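Home » Visits » Open day at Forkport: the toy sorting hall

Forkport opened its doors on Friday and I went up with Eero Tikkanen, who buys for two nurseries and wanted to see how the returned outdoor toys are handled before he signs for another season.

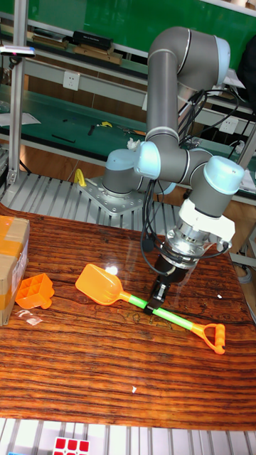 The building used to be a Suominen furniture store and still has the wide stairs and the bad parking. You sign in on the ground floor, get a paper badge, and wait until there are enough people for a group. Ours left at 10:40.

The first stop was goods in. Boxes come here from nurseries, playgroups and a few campsites, taped up any old way. Forkport took in 1,681 boxes last year, and the guide said the spring ones are the worst because people clear out the whole shed at once. Each box gets a number, and the contents are checked against the sender's list if there is one. Ours had a look at a box from Gundon that had no list at all, only a note saying "sand things."

Sand things are a large part of the work. Shovels are checked where the shaft meets the scoop and again at the handle. The kind Eero buys has an orange scoop, a green shaft and an orange D-shaped handle with ridges on the grip. He likes the D handle for small children in gloves. The guide said short straight handles come back more often with cracks, but she had no figures for that.

Blocks are next. The big plastic ones with studs on one side and open square compartments on the other collect sand in the corners, so they get tipped out, brushed and rinsed. Small ones go into net bags and are washed in batches of 1,000. I asked what happens to faded pieces. They stay in use if they still fit together, and sets are made up by size first and color second.

Packing was the slowest part of the tour. A Pusteck shelving system runs down one wall, and the finished sets are kept there until a full order is ready. We were shown how a nursery set is put together - long items along the bottom, blocks on top, paper in the gaps. There are 162 different set lists, which seemed like a lot to me. Eero asked for one more, with extra shovels and no rakes, and was given a form.

Coffee was on the upper floor at noon. It was fine, and the buns ran out early. The washing room was closed for repairs, so we only saw it through the door.

Tours last 2 hours. Wear flat shoes for the stairs, and park behind the building if the front is full. The next open day is in January, and names go on the list at the front desk.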